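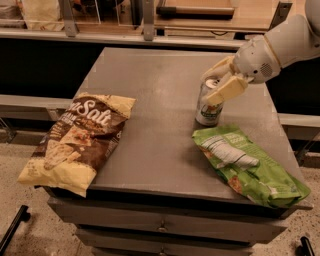
Ticket 597
Subject: Snack cabinet in break room, top drawer sticks and things slide off the top
Opened by: Hajnalka Gulyás
Assigned to: Ildikó Pintér, Stilgate building support
Status: Waiting for part

Hajnalka, 9:10
Hello, I write about the gray cabinet with three drawers in our break room. The top drawer opens only a little and then it stops. We keep the napkins and the cups in it, so now everybody puts everything on top. The bags of chips do not stay well there. Yesterday one bag fell down two times and the chips inside are now mostly crumbs. Can somebody look at the drawer, and also check if the cabinet stands level?

Ildikó, 10:25
Thank you for the report. Before I come, please try two things. First, push the drawer in completely and pull it slowly by the middle of the handle. Second, tell me if the other two drawers open in the normal way. Please do not pull with force, the runners of this model bend easily.

Hajnalka, 10:50
The middle and the bottom drawer are good. The top one stops at the same place, almost 6 cm out. I can put my fingers inside but I feel nothing blocking it. On top we have now a can, the big bag of salted chips and a green snack bag. The two bags hang a little over the edge of the table top, and I think this is how they fall when a person walks past.

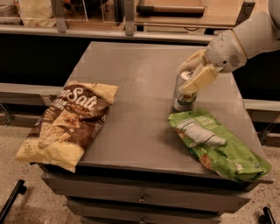
I did not move anything yet, because I was not sure if you want to see it as it is.

Ildikó, 13:40
You can move everything, it is no problem. I visited the room and checked with the level. The cabinet leans to the front by 2 mm, so I turned the front feet and it is straight now. The scuffs on the top are only on the surface and I left them.

The drawer has a different problem. The left runner lost its small plastic stop and the wheel goes out of the rail. I ordered a new runner from Fekete, part 23 in their list. Until it comes, please keep the top drawer closed and put the napkins in the middle one.

Hajnalka, 14:05
Thank you very much. I moved the napkins, and I pushed both bags back from the edge. The cups do not fit in the middle drawer. Can they go in the bottom one, or is it too much weight?

Ildikó, 14:20
The bottom drawer is fine for the cups. I will write here when the runner arrives.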